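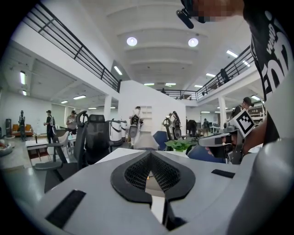

Saoirse Nic Aodha wrote back the same afternoon that the jaw did not stop when she let go of the trigger, and that she wants this on the sheet before anyone picks up the unit again. Her note is copied under item 4. The rest of the checklist was filled in on the floor and the comments are as written, with spelling fixed.

HAND-HELD GRIPPER INSPECTION AFTER FAULT
Site: Drernisstead, ground floor
Date: 06/09/2020
Unit: Whitlock pair, left and right
Inspected by: Misaki Hayashi
Second check: Takeshi Kawaguchi
Status on arrival: left unit tagged out, right unit in service

Mark each item OK, FAULT or N/A. A FAULT on items 1 to 6 keeps the unit off the floor.

1. Housing, cracks and loose covers
Left: OK. Right: OK.
Comment: Light scuffing on the left housing near the grip. Old, already on the August sheet. No sharp edges.

2. Cover screws
Left: FAULT. Right: OK.
Comment: 2 screws on the left unit turned by hand. Tightened and marked with paint pen. Not thought to be the cause, but a loose cover can press on the trigger cable when the wrist is turned in.

3. Trigger travel and return
Left: FAULT. Right: OK.
Comment: Trigger on the left unit returns slowly in the last part of its travel. Tried 12 times. It hung up on 6 of those. Cleaned the pivot and tried again with less sticking, but still not a clean return. Do not pass on cleaning alone. T.K. agrees.

4. Jaw stops on release
Left: FAULT. Right: OK.
Comment: This is the reported failure. Operator statement (Saoirse):
"I was closing on a plastic cup and let go of the trigger when I felt it touch. The jaw kept closing and crushed the cup. My other hand was near the opening but not in it. I set the gripper down and called stop. I had the headset on, so I was going by feel more than I would have liked."
No injury. Cup kept in the bag with the tag. The same thing was seen once on the bench with a foam block.

5. Pinch points marked
Left: FAULT. Right: FAULT.
Comment: No warning label at the jaw opening on either unit. The instruction card mentions it, but the card stays in the drawer. Labels ordered through Rovport. Right unit may be used until they come if the operator has been shown the pinch point in person and has signed the back page.

6. Stop call understood by all on the floor
FAULT.
Comment: Saoirse called stop and the people nearest to her stopped. Those farther off carried on, as they took it to be meant for her group only. Rule from now on: stop means everyone, both floors included. Gunvor Myklebust will go over this at the start of each shift.

7. Cables and battery
Left: OK. Right: OK.
Comment: Left battery was removed before inspection and is stored apart from the unit. Please leave it there.

8. Tracking markers secure
Left: OK. Right: OK.
Comment: Pulled lightly at each corner. No lift.

9. Headset strap and view
OK.
Comment: Strap holds. Operators should be able to see their own hands before they start to close on anything. If the view freezes, set the gripper down first and take the headset off second. One operator had been doing it the other way round.

10. Walkways and spacing
FAULT.
Comment: Too many people working close together when the fault happened. Chairs had drifted into the walking path. Operators to stay at least 2 arm lengths apart, chairs pushed in before a run. Aoi Hamada asked whether people on the upper level count toward spacing. They do not, but nothing is to be rested on or passed over the railing while work is going on below.

11. Software version logged
Left: OK. Right: OK.
Comment: Both units run the same Drarnumano release, so the difference between left and right points to the hardware. Log file saved. It shows the trigger signal staying high after Saoirse says she released it, which fits item 3.

12. Previous faults on this unit
Comment: One line on the August sheet says "trigger a bit sticky, fine after a few pulls." Marked OK at the time. It should have been marked FAULT. Sticky triggers are a FAULT from this sheet on.

RESULT
Left unit: out of service. Replace trigger spring and pivot, then repeat items 2, 3 and 4 with a foam block. No hands near the jaw during the test.
Right unit: in service with the limits in item 5.

OPEN ITEMS
Trigger parts: Takeshi
Labels: Misaki
Shift talk on stop calls: Gunvor
Floor tape for the walking path: Aoi

Added by Takeshi after the second check: I would like the right unit's trigger opened up as well when the parts arrive. It passes today, but it is the same age as the left one and has had the same use. Misaki has put it on the list.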